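Costmap marks a phantom obstacle in a covered walkway, same spot every run

Forum: Navigation and Perception
Tags: costmap, segmentation, outdoor

wubit_c
Delivery base, stereo front camera, planar lidar at ankle height. Ground segmentation runs on the left image and anything that isn't labeled "drivable" goes into the local costmap as an obstacle layer. The route goes down a covered walkway between two parts of the Beyene building. On the open pavement it's fine. Under the roof the robot slows, swings wide toward the wall, and sometimes stops and asks for a replan. The lidar layer is clean the whole time. It's always the camera layer.

I replayed the bag from the March run and froze it where the blob first shows up. 1196 frames in the bag, and the blob is in the costmap for 1158 of them because the layer isn't clearing behind the robot either. That may be a second problem.

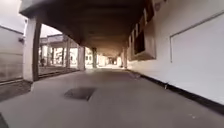
Input image at the first bad costmap update. The blob lands on the dark square in the pavement, left of center.

Config is stock except obstacle_persistence, which I set to 20 seconds.

kiani_o
Set persistence back to default before you do anything else. 20 seconds means one bad mask follows you down the whole walkway. That covers your second problem and probably half of the first.

wubit_c
Did that. Clearing works now. The blob still appears at the same place, it just goes away once the robot is past it. It still swings wide.

jlmok
The segmentation net is seeing a dark square on plain gray pavement and calling it a hole or an object. What is it in real life? Drain cover? Wet patch? If it's flush, the stereo should tell you so. Are you fusing depth at all, or just projecting the mask onto the ground plane?

wubit_c
Just projecting the mask. I haven't walked over to look at it. From the image I can't tell if it's a cover or a stain.

jlmok
Then there's your fix. Take the points inside the mask, fit a plane to the pavement around it, and drop the obstacle if the points stay near the plane. Flunura has a node that does this, height_gate. You give it a threshold in centimeters. I use 3.

desta.dinsa
I don't agree with gating on height there. The pavement looks smooth and matte, with hardly any texture, and it gets darker under the roof. Stereo on a surface like that gives you holes in the disparity, and height_gate treats missing points as flat. So you'd be telling the robot that a dark square with no depth data is safe. If it ever is an open drain you drive into it.

jlmok
You can set missing_is_flat to false.

desta.dinsa
You can, and then the blob stays exactly where it is now, because there's no depth inside it. I'd look at exposure first. That far opening is bright and the white wall on the right is bright, so auto exposure is metering on those and crushing everything under the ceiling. Meter on the lower half of the image only. On Omton cameras it's the ae_roi parameter.

mitiku_d
+1 on ae_roi. We had the same thing in a parking structure. Also watch that raised edge along the pillars on the left. If you start loosening the camera layer to get rid of the square, make sure the edge still gets marked. The ground on the other side looks lower, and a planar lidar at ankle height won't see a drop.

wubit_c
Good point, I hadn't thought about the edge. Checked the replay and it is marked, but thin, one cell wide in places.

kiani_o
One cell is not enough. Put a keepout strip in the static map along that side and stop relying on perception for it. The building isn't going to move.

wubit_c
Keepout strip is in. I also set ae_roi to the lower half and drove it again. The mask on the square is smaller and flickers, so the planner no longer swings to the wall, but I still get a slowdown there. Disparity inside the square is patchy, a bit better than before.

jlmok
If you have some depth now, try the gate with missing_is_flat false and a minimum point count.

desta.dinsa
I can live with that version. Go look at the thing first, though.

wubit_c
Will do both. Does anyone know if the minimum point count is in the released height_gate or only on the Kudusard branch? I can't find it in the parameter list.

mitiku_d
Only on the branch. It's called min_valid_pts and the default is zero, so set it yourself.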